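**Does paying for expedited passport renewal really save time?**

Tươi Âu

Clurner wants $300 to "fast track" my renewal. Their page promises results but never says how. I fly in August. Has anyone gotten anything for that money, or is it a fancy envelope? 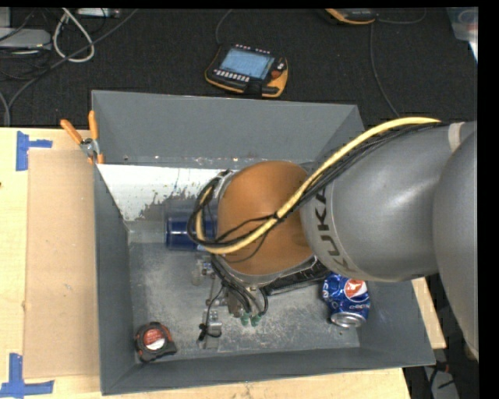 I already have the photos and the form filled out, so I don't see what's left for them to do.

**Overgaard64**

Envelope. Read their refund terms before you pay a cent.

**jarkus**

I used a different outfit and doubt it helped. Call the passport office yourself and ask about their own rush option.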